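Stollano Integrators Board > End Effectors and Tooling > Faults and Near Misses

Thread: Gripper drops grip signal on thin film, arm carries on with the pull

ductwork_ed
Posted 2026-08-21

Cell is a bench setup for handling document pouches, the clear kind with a red zipper strip along one edge. Parallel gripper with matte black fingers, Pruveo controller, position and current feedback on the jaw. The task is grip the film at the end of the zipper, lift the corner, hold for the next step.

Fault as logged: jaw closes on the corner, controller reports GRIP OK, arm starts the lift. Partway through the lift the status flips to GRIP LOST for 2 scans, then back to GRIP OK. The motion program only samples the status at the start of the move, so the arm completes the path either way. In one run it completed the path and then dragged the pouch across the bench toward the operator side at full program speed. The operator had a hand on the fence gate, not inside it. I am still treating it as a near miss.
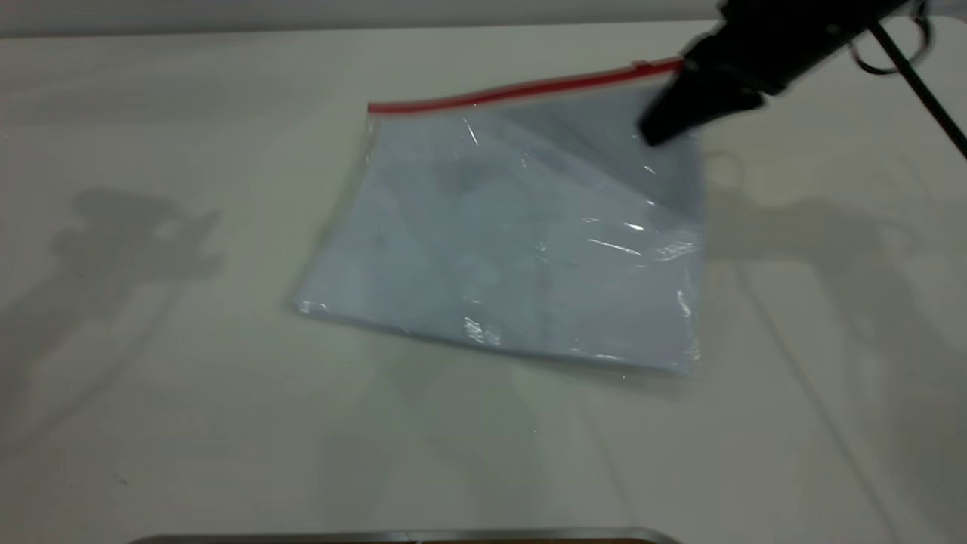
Grip force is set to the lowest value the controller accepts, to keep from marking the film. Firmware is the May release. I have not changed the finger pads since commissioning.

Questions:
1. Has anyone seen the status flip on thin film with this controller?
2. Is there a setting for the detection threshold that is not in the manual?

tolerance_stack
Yes to the first. The Pruveo decides GRIP OK from two things: jaw position stopped short of fully closed, and motor current above a threshold. With film, the stop position and the fully closed position are nearly the same number. You are sitting on the edge of the position window, so any settling of the pads will toggle it. The lift puts a side load on the fingers, the pads shift, the bit flips.

The grip was probably never lost. The status was.

ductwork_ed
That fits the log. Jaw position changes by 2 encoder counts when the bit flips. Current stays flat.

m_lathe_77
Disagree that this is a threshold problem. The threshold is a nuisance. The fault is that the motion program reads the status once and then ignores it. If the bit had been correct and the pouch had really been dropped, the arm would have done exactly the same thing. Fix the program first, then go and tune whatever you like.

tolerance_stack
If he monitors a bad bit continuously he will get a stop on every cycle. Then someone will add a filter long enough to make the stops go away, and the monitoring is worth nothing. I have seen that cell. Sort out the signal, then monitor it.

m_lathe_77
Then he gets a stop on every cycle and the cell stays down until the signal is right. A cell that stops is an acceptable state. A cell that drags product toward the gate at program speed is not.

fusebox
Neither of these is a safety function, and it would be good to keep that separate. Grip status on a standard input should not be what protects the person at the gate. ductwork_ed, what is the gate interlock wired to, and what was the arm supposed to do with the gate being touched but closed?

ductwork_ed
Gate interlock is dual channel to the safety relay. Gate was closed the whole time, so no stop was expected and none occurred. The arm stayed inside its safe zone. The pouch did not leave the bench. My concern is that the zone was drawn around the arm and the fingers, with no allowance for whatever is hanging from the fingers.

fusebox
That is your finding, then. The zone has to include the payload at its longest reach. For a flexible part held by one corner, take the full diagonal. Redo the zone before you touch the gripper settings.

ramo_bench
We run similar pouches on the Ramo line with the same controller. Observations, in no particular order.

The slider matters. If the jaw lands on the slider you get a solid position reading and everything looks fine. If it lands on the bare strip or the film past it, you get the behavior you are describing. Check your approach point against where the slider is sitting. Ours moves from pouch to pouch.

Contents matter too. A full pouch resists the lift more and loads the pads sideways.

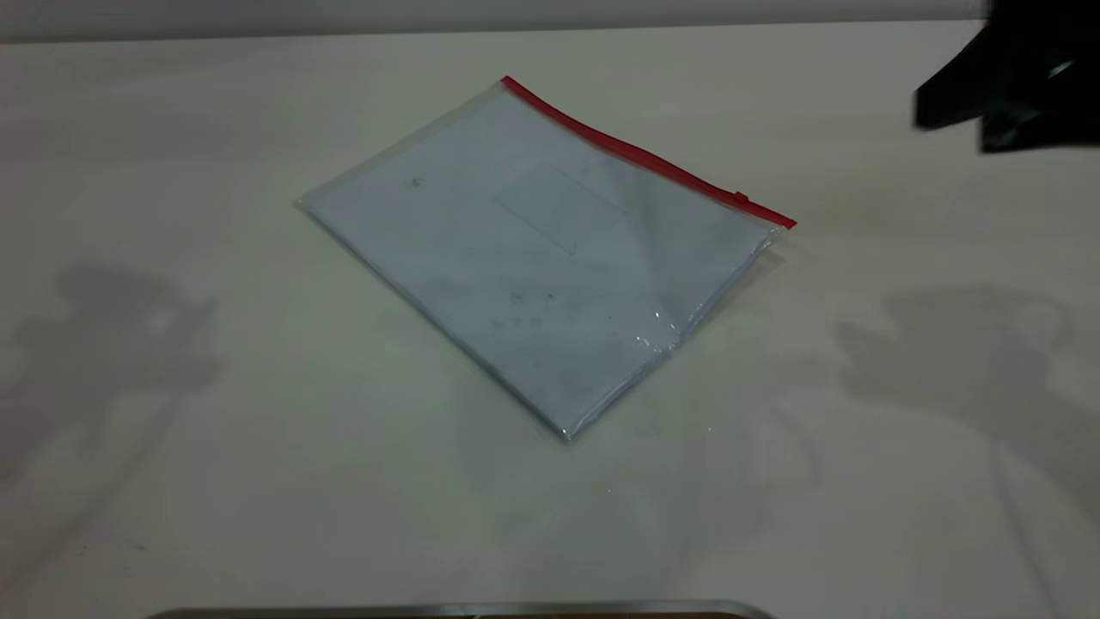
Pouch with paper inside, slider near the right end of the zipper strip, gripper clear of it.

The Mancuso pads (the softer ones) gave us a wider position window on film, since the pad compresses before the jaw stalls. They wear faster. We change them every 9 weeks.

tolerance_stack
Seconding the softer pads. Re-teach the fully closed position after you fit them or you are back where you started. The controller does not do this by itself.

m_lathe_77
What is your motion program doing with the status on the Ramo line? Serious question.

ramo_bench
Monitored through the lift. Loss of status for longer than 42 ms gives a controlled stop and the arm holds position with the jaw closed. It does not open and it does not retry. The operator has to acknowledge.

m_lathe_77
Good. The no-retry part is the bit people skip.

gantry_pete
Why not go to suction? Film on a flat bench is a vacuum job. Fingers are the wrong tool.

ramo_bench
Tried it. Wrinkled film leaks at the cup, and near the zipper there is no flat area large enough. It will pick from the middle of a full pouch. It will not give you a corner.

gantry_pete
Depends on the cup. A bellows cup with a thin lip would do it. I would not give up on it after one try.

ductwork_ed
Staying with fingers for now, the next step needs the corner. Update on actions:

Safety zone redrawn with the payload diagonal included. This costs some bench area on the operator side -- acceptable.

Motion program changed to monitor grip status through the lift. Controlled stop, jaw stays closed, manual acknowledge. With the old pads it now stops on most cycles, as predicted.

Lift speed reduced until the pads are replaced.

Softer pads on order. I will re-teach the closed position when they are in. The near miss report has been filed with the payload zone as the main cause and the single status read as contributing.

fusebox
Agree with that order of causes. Put the zone change in the risk assessment as well, not only in the near miss report.

tolerance_stack
Post the jaw position trace when the pads are on. I would like to see how much margin you get.

ductwork_ed
Will do. Leaving the thread open until then.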